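Tuesday Visit to the Golitberg Workroom

Fourteen members signed up for the August outing, and all but two made it to the Golitberg building on Tuesday afternoon. We met by the side entrance at 1:30. The parking lot in back was full because of a delivery, so most of us left our cars on the street. Anyone going in the future should allow ten minutes for that.

Golitberg makes and tests small gripping tools. The part we were shown is the part where people do ordinary housework with those tools in their hands, and the recordings are later used to teach a robot arm the same job. Our host was Mayuree Phuthong, who runs the recording program. She kept the introduction short and had us looking at equipment within a quarter of an hour.

The tool itself is simpler than most of us had pictured. It has two yellow plastic fingers on a black metal frame, with a rounded black plate behind them and a camera that looks forward over the fingers. You hold it and work it yourself. There is no motor doing the job for you. Arif Dewan, who designs the fingers, passed one around the table. Several people asked about the long openings in the fingers. He said a solid finger was too stiff in the early versions and pushed thin cloth away before it could get hold of it. The current shape gives a little when it closes.

The fingers wear out, too. Arif said a pair used on clothing is replaced after 300 sessions, sooner if somebody has been picking up keys and silverware with it. He had a coffee can full of old ones and let people take one home.

Cloth was the subject for most of the afternoon. Yiran Tan, who plans the tasks, explained that laundry is one of the harder things they work on. A cup has the same shape every time you see it. A pair of jeans may be folded flat, bunched up, inside out or hanging over the side of something, and the robot has to find an edge in all of those cases. Dark clothing is worse, she said, because black on black gives the camera very little to go on. Sorting and folding are recorded in people's homes as well as in the workroom, on whatever bed or table the household normally uses. The company wants busy patterns, curtains, plants and daylight from windows, all the things a robot would meet if it were put to work in a real bedroom.
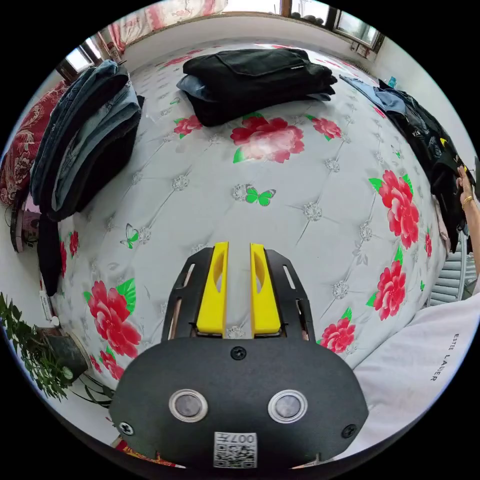 The gripper over a quilted bed cover, with folded jeans at left and a hand in the pile of dark clothes at right.

Yiran has 423 laundry recordings on her list so far and would like a good many more. Each one is watched from start to finish by a person before it is used. The checkers note where a garment was dropped, where a second hand helped, and where the fingers closed on two layers when only one was wanted. Dropped garments are kept in. She said the recordings with a mistake and a recovery are useful to them, and that they had thrown too many away in the first year.

After the talk we moved to the practice tables. There were three of them, each with a heap of clothes and one gripper, and we took turns. The first task was to pick one item out of the heap and lay it flat. Most people could do that within a few tries. The second was to fold a T-shirt in half with the gripper in one hand and the other hand helping. The third was to do it with a gripper in each hand, and only a few of us got a result that you would put in a drawer.

Some notes from those who tried it:

The tool is light but your wrist gets tired. Short turns are better.

Go in low and close to the cloth. Coming straight down on a shirt mostly moves it around.

Seams and waistbands are the easiest places to grab. T-shirt hems tend to roll.

It helps to slow down. The staff move at about half the speed they would fold at home.

At 3:00 we were taken next door to see the robot. It is a single arm bolted to a bench, fitted with the same yellow fingers. The software that runs it is called Flusero. Sølve Rustad ran the demonstration. He put five washcloths in a loose pile and the arm picked them up one at a time and stacked them at the far end of the bench. It missed the third one twice and got it on the next attempt. Then he tried a pair of children's pants, and the arm lifted them by one leg, held them up for a while and put them back down about where they had been. Sølve said this was a fair picture of where things stand. On washcloths it gets 67 out of a hundred on the first grab. He did not have a figure for pants.

Tin-yau Choi asked when a person might be able to buy something like this for the house. Sølve said he would not guess at a year. Folding a mixed basket is a long way off in his opinion, and he expects hotels and commercial laundries to have it before homes do, mostly because they handle the same towel over and over. Tin-yau also asked about jobs at those laundries. Mayuree answered that one. She said some of the work would change and that she did not think anybody at Golitberg could say how much, and she left it there.

There were questions about privacy as well. Households that record for the program agree to it in writing, and a family can ask to have a session deleted. Faces are blurred before the checkers see anything. Mayuree said people are told to put away mail and medicine bottles first, and that they forget the mail more often than the medicine.

The visit wrapped up at 4:15 with coffee and a plate of almond cookies in the front office. A few of us stayed to go through the display case, which has the earlier grippers in it going back to one made from kitchen tongs.

Golitberg holds its own open day later in the fall, with room for 80 visitors in two groups. The practice tables will be out again, along with a dish-loading setup that was not ready for us. Children over ten may come with an adult. Names should go to Arif Dewan at the front office, and he asks that you say whether you prefer the morning or the afternoon group.

Our next outing is to the Wickramasinghe bottling line. The sign-up sheet is on the hall table. Closed shoes are required, and the tour includes two flights of stairs.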